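From: Styliani Economou
To: teleop-users list
Subject: Re: Two-arm kitchen task, lid keeps drifting

Sorry for slow reply, been on the rig all morning and only just got to my mail. Answers below yours, then a few things we do here. Skip whatever you know already.

> We are recording the "food into pot" task on two arms, one person on
> both leaders. Left arm has the lid, right arm fetches from the plate.
> Out of 288 episodes we had to bin a lot because the left hand
> wanders while the operator is looking at the right one. By the time
> the food gets to the pot the lid is half over the opening again.
> Does anyone lock one side? Or split it between 2 people?
> Also, is kinesthetic any better for this? Our lead thinks we should
> just grab the arms and push them through it.
>
> Hegde

Yes we had the same. Wandering lid is mostly a tired operator, I think, plus leader arms that are too light on the gravity comp. Your left hand sinks a bit when you stop thinking about it and the follower does just what you told it.

We tried splitting it between two people at Worberg. Wouldn't do it again. The timing goes odd, one waits for the other, and you get these long pauses in the data where nothing moves. The policy learned the pauses beautifully. It would lift the lid and then just stand there.

Locking: yes, but be careful. We have a foot pedal that freezes one follower. Fine for the hold, but when you let go of the pedal the leader has moved and the follower jumps to catch up. Ramp it. Ours ramps over 4 seconds, which feels like forever but nothing gets thrown. Tag the locked bit in the log or you'll have no idea later why one arm is dead still.

Kinesthetic, hmm. I'd say no for two arms. You need a hand for each wrist and your body is in every camera view. And people push harder than they need to, so the forces are rubbish. OK for one arm and a short move, wiping or a drawer. Hegde, if your lead insists, record 13 of each and look at the wrist video side by side, that settled it for us.

What I'd do is park the lid high and well out to the left before the right arm does anything at all. Ours goes like this now, with the right gripper down at the plate:
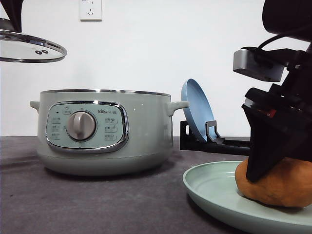
Steps we give new operators

1. Left arm first. Grip the lid by the top, straight up, then out to the left. Don't tilt it on purpose. A bit of tilt is ok, it'll happen.

2. Stop. Rest your left elbow on the bench. Sounds silly, fixes most of the drift.

3. Now look at the right hand only. Come down on the food from above and slow down for the last bit. Lumpy soft stuff squashes if you close too far, so close, wait, lift a little, then go.

4. Carry it higher than you think over the rim. The wrist camera hangs off the side and people forget it's there.

5. Let go low down inside the pot, don't drop it from the top.

6. Right arm right out of the way BEFORE the lid comes back. Most of our bumps were here, not at the pick.

7. Lid back on. If it lands crooked, fix it and keep recording. We used to bin those and it was a mistake, the fixes are the useful part.

Couple of other things. Move the plate and the pot a bit between episodes, by hand, don't measure. And change who is driving. All of our Sordale set was one person and you could tell, every path had the same little hook in it.

The pedal config is in the Dimurero folder, the file with ramp in the name. Might be an old version, I'll check when Im back at my desk. The new one has a deadband for the leader as well, which helps with shaky hands.

Has anyone tried heavier grips on the leader arms? Someone said it on here in February and then the thread just died. Would like to know before I order any.

Got to run, next operator is here at 2.

Styliani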